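# Packing a Snack Box for a Long Drive

I pack one of these before every trip to my sister's place, 362 miles each way. It takes ten minutes and saves two gas station stops. Start the night before and get all the snacks out where you can see them.
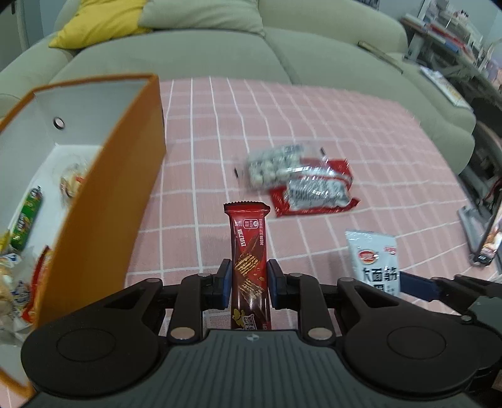
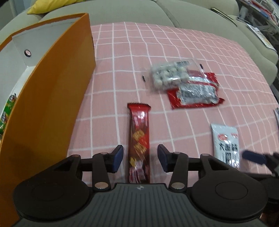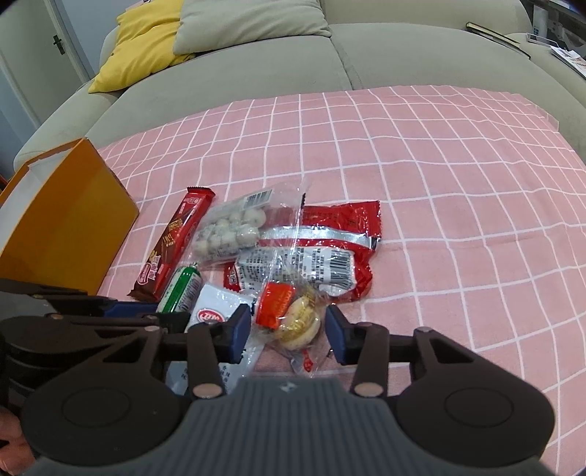

## What you need

- One shallow box with a lid (mine is a Flinberg, shoebox size)
- Two small cold packs
- Zip bags
- Paper towels and a trash bag

## Steps

1. Freeze the cold packs overnight.
2. Sort the food into two piles, cold and dry. Cheese, grapes and cut vegetables are cold. Crackers, nuts and wafer bars are dry.
3. Put the cold pile in zip bags and press the air out.
4. Lay the cold packs at one end of the box and set the bags on top.
5. Stand bars and other long packages on end along the other side. You can pull one out without digging.
6. Anything with chocolate goes in the middle, near the cold packs but not touching them.
7. Fold the paper towels over the top and close the lid.

Keep the box on the floor behind the passenger seat, out of the sun. In August the trunk gets too hot for chocolate.

I allow 300 calories per person for every four hours, plus one piece of fruit. Water goes in a separate bag. Wipe out the box when you get home and leave the lid off until it dries.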